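Sturier Lane Allotment Association
Minutes of the September general meeting

Held in the Bukent Road hall. Meeting opened at 7:05 p.m. with Elvia Varela in the chair.

1. Minutes of the last meeting
Accepted with one correction. Item 6 should read "north gate," where it had "north fence."

2. Water
The meter at the lower standpipe read 856 at the end of August. The water company has billed us on an estimate again. Elvia will send in the real reading and ask for a corrected bill.
The tap by plots 14 and 15 still drips when shut. Rezende Plumbing quoted $120 to replace the valve and the length of pipe behind it. Agreed to go ahead. Members on the upper path should expect the water to be off for a morning and will get a note on the gate beforehand.
A member asked if hoses could be left connected overnight. The rule stands: hoses off and coiled by dusk.

3. Money
Balance in the main account is a little over last year's at this point. $1,000 remains set aside for the path and will not be touched for anything else without a vote. Two plot fees are unpaid. Letters have gone out.

4. Path resurfacing
Piven Landscapes can start once the ground has firmed up, which they put at late spring. They want the compost bays cleared back from the edge first. There was a long discussion about wood chip against gravel. Those with wheelbarrows mostly wanted gravel. Several people on the lower plots said gravel ends up in their beds every winter. Vote taken by show of hands and gravel carried. Piven will be asked to price an edging board along the lower side.

5. Compost bays
Bay 2 is full and should not be added to. Please stop putting cooked food and citrus in any of the bays. Rats were seen behind the shed in July. Perennial weeds go in the green bin by the gate.

6. Fruit
The apple crop is early and heavy. Windfalls from the shared trees are free to any member, but please do not strip the branches before the picking day. Last year's rule of one bag per household applies until then. The pear by the north gate has canker and will be cut back hard this winter.
Harvest supper will be in the hall as before. Bring a dish with your name taped underneath. Plates and tables are provided.

Table and plate

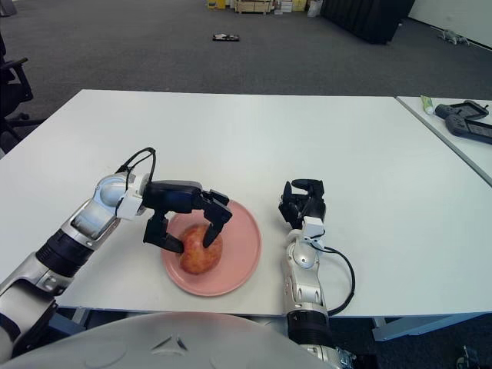
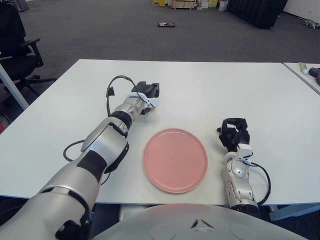
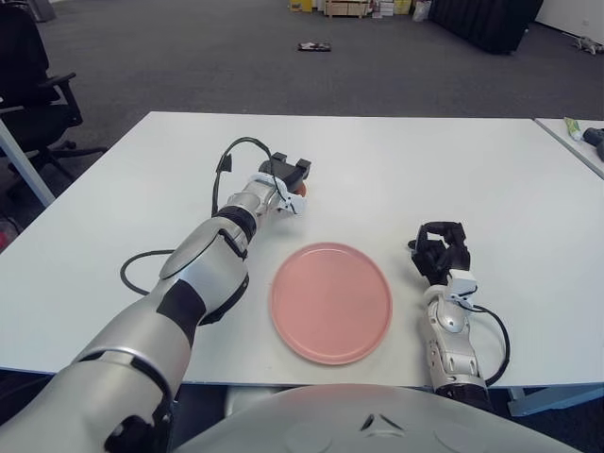
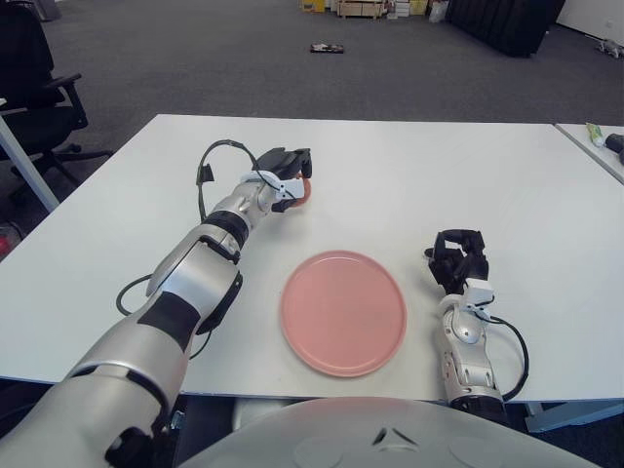
7. Shed and tools
The big mower has been serviced and is back. The key is on the left hook. The long loppers are missing from the rack. If you have them, return them with no questions asked. The request for a second wheelbarrow was put off until the path is paid for.

8. Waiting list
Plot 22 is to be split in half when it is given up at the end of the season. Both halves will be offered to the next names on the list. A member objected that half plots are too small for potatoes. Noted.

9. Any other business
Bonfires: none before November, and none at all when the wind is toward the houses.
The noticeboard glass is cracked. Elvia has a sheet of acrylic that may fit and will try it.
A request to keep hens on plot 9 was held over, as the plot holder was not present.

Actions
Elvia Varela: meter reading, noticeboard, confirm Rezende's quote, write to Piven about edging.
All members: clear anything stored against the path.

Meeting closed at 8:40 p.m. The next meeting will be in the same hall, date to be posted on the gate.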